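Research > Clothing and Household Practice > Working Papers > Folding What Will Not Lie Flat

3. Garments that resist folding

3.1 Why gathered cloth was treated separately

Most of the garments in the Lurley households were flat ones: T-shirts, pillowcases, dish towels, plain cotton pants. People folded these quickly and in much the same way from one wash to the next. The garments discussed in this section were handled differently. They are the ones with elastic stitched into the cloth — sundresses with a shirred bodice, blouses with a gathered waist, fitted sheets, some skirts — and they took up more of the conversation during the folding sessions than their share of the basket would suggest.

We separated them from the rest after the first month of visits. Of the 80 garments logged by then, 13 had at least one shirred or gathered panel. Ngozi Etim, who did the home visits, had been marking these in the margin of the log with the word "springs," and we kept that as a working label until the coding scheme was settled. In the final scheme they are listed as elasticated garments, with a second code for whether the elastic runs around the whole garment or across part of it.

3.2 What the elastic does to a fold

Shirring is made by sewing rows of elastic thread through a panel wider than the finished part. When the thread relaxes, the cloth bunches up between the rows and stands in small ridges. The panel then has two sizes, one at rest and one when stretched over a body, and a person folding it has to decide which of the two to work with.

The difficulty is greatest where the shirred part meets a plain panel. The plain side has nothing holding it in, so it spreads, while the gathered side stays narrow. Lay the garment down and the extra width has to go somewhere. It usually comes up as a loose flounce beside the join, and the seam itself puckers and wanders where it would be straight on a flat garment.

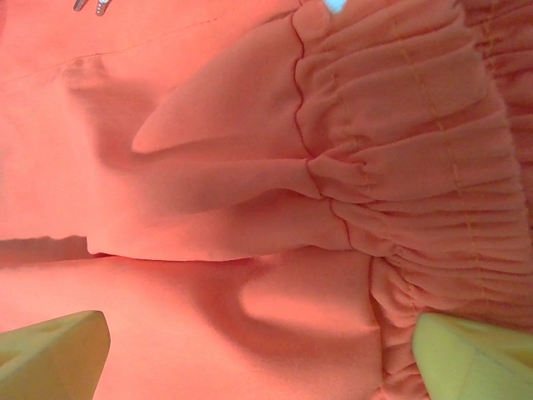
Figure 3. Gathered and smooth cloth meeting at a seam. Orange stitch lines cross the ridges of the shirred part.

Participants dealt with this in two main ways. The first was to pull the shirred part out to its full width, fold quickly, and press down with the palm before it could draw back in. We call this stretching. The second was to leave the elastic alone and fold the plain part to match it, tucking the loose cloth behind in one or two pleats. We call this tucking. Stretching gave a neater edge at the moment of folding, but the result often opened again when the hand was lifted. Tucking left a thicker bundle that held its shape on the shelf.

Preference did not follow experience in any simple way. In the Adeyemi household the mother stretched and the older daughter tucked, and each thought the other's method was slower. The timings do not settle it. The median was 42 seconds for stretching and 35 for tucking, but the two groups of garments were not the same, and the longer dresses were more often stretched. We report the figures for completeness and draw nothing further from them.

3.3 Weight and finish of the cloth

The weight of the fabric mattered more than we had expected. A light cloth with a soft, matte finish grips itself a little, and pleats made in it tend to stay where they are put. A smooth synthetic slides. Several people who tucked their cotton blouses gave up on the polyester ones and rolled them, or put them on a hanger. Rolling was not in our first coding scheme and was added after the visits to Molus Street.

Color came up as well, though only as a practical matter. On pale or mid-toned cloth the shadows between the ridges show where the gathers begin, and people found the join by eye. On black or navy garments they felt for it with a thumb — one participant turned hers inside out to find the seam before she started.

3.4 Storage

Where a garment was going also shaped how it was folded. The Gornier flats have deep drawers and narrow closets, and residents there folded nearly everything. Elasticated garments went on top of the pile or along the side, since a flat shirt placed over a gathered bodice tips to one side. Two households kept a separate drawer for them. In the older houses, with more rail space, the same kinds of dresses were hung by the straps and the question of folding came up only at the end of summer, when they were packed away. Section 4 takes up that seasonal packing, starting with the boxes put away in September.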